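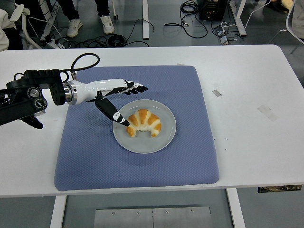
The croissant bake, start to finish (well, finish first)

By Tamsin Waaka
Fri 10 May

We use cookies to remember your preferences and count visits. Accept / Manage

Hello again! I promised a gallery page for the croissants and then sat on it for ages, so apologies to everyone who kept asking. The plate at the top gets the prime spot, partly for that curve (I do like a proper crescent, with the ends turned down) and partly for the colour. Glossy orange ridges with paler bands between them is exactly what I'm after when I roll one up, and I spent most of December not getting it.

I'll put my notes here too, as half of you only come for the notes.

The plate and the mat

Pale grey plate, raised rim, nothing fancy. I like a plain plate for pastry, and the rim keeps the flakes from going everywhere. Underneath is the lavender-blue quilted mat, the square one with the little diamond pattern and the puffy edges. It came from Fodetti and I wasn't sure about the colour when I opened the parcel, but blue under orange is lovely and now I put it under everything. My sister says it looks like a tiny bed. She can have her croissant on kitchen roll, then.

It does need washing more than you'd think. Butter gets into quilting and stays there, so I go over it with washing-up liquid before it goes in the machine, on cool, and then it dries flat. I tumbled one once and it came out the shape of a crisp.

The shape

I roll from the wide end of the triangle and give the point a gentle tug as I go, so it stretches a bit. Then the two ends get pulled round and down. If you cut your triangles short and fat you'll get a nice bun with layers in it — tasty, but it won't curve. Mine are long and skinny these days and I don't press on them at all once they're rolled. Pressing squashes the steps between the layers, and then you lose the stripes.

The tucked-under end goes at the bottom, always. I forgot on one tray and they all unrolled like party blowers.

The colour

Egg wash, twice, thinly. I used to slap it on and it ran down the sides and glued the layers shut. Now I brush along the ridges and try to leave the cut edges alone, and those stay pale while the ridges go dark and shiny. I put a tiny splash of milk in with the yolk, and a pinch of salt, and leave it for a few minutes before brushing. The second coat goes on just before the oven.

The butter

Lots of you asked which. I've tried the McPhee block and the Zesutard one, and for folding I'd go McPhee every time. It bends when it's cold. The Zesutard tastes a bit better on toast (there, I've said it) but it cracked on me on the second fold and I had little yellow islands all through the dough. If yours cracks, leave it on the side for 11 minutes and try again. Yes, I timed it!

Serving

One to a plate, on its own, no jam on the plate itself. Jam goes in a dish at the side and people can please themselves. I know some of you dust with icing sugar and I won't stop you, but you do hide all that shine you've worked for. White table, blue mat, grey plate, and that's the lot. I did have a go with a patterned tablecloth from Tilonis and it was far too busy, so that's gone back in the drawer until the summer.

If you've made a batch, send me a picture and say which butter you used. I'm especially keen to see anybody's pain au chocolat, as mine keep toppling over and I'd like to know what you're doing that I'm not.

Next gallery is the cardamom buns, as soon as I've got a tray I'm happy with.

Tamsin x

Get new galleries by email. Enter your address to join the newsletter. Unsubscribe at any time.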